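Suturing module, group 3 – stills from our run

amarachi_n
Our go at the robot suturing project. I've 371 stills to sort before the write-up, so have a few!

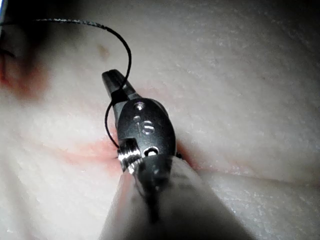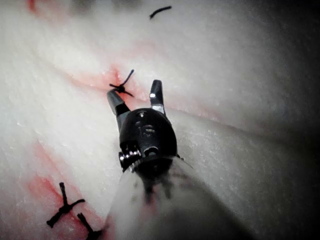
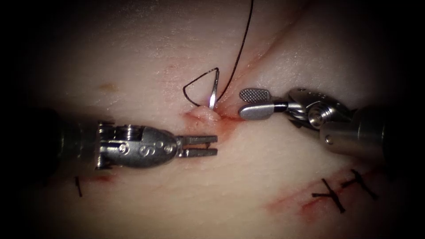
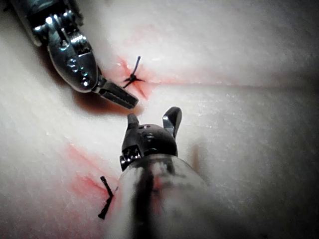
My worry is thread handling. Obinna wants the knot throws scripted, I'd sooner learn them from our 40 demos.

ekton_fan
Script them. 40 is nowhere near enough.

chiamaka_e
Disagree – ours learned the first throw from 80. Pulling it snug was the rubbish bit.

amarachi_n
Right, 40 more demos then. Obinna will sulk.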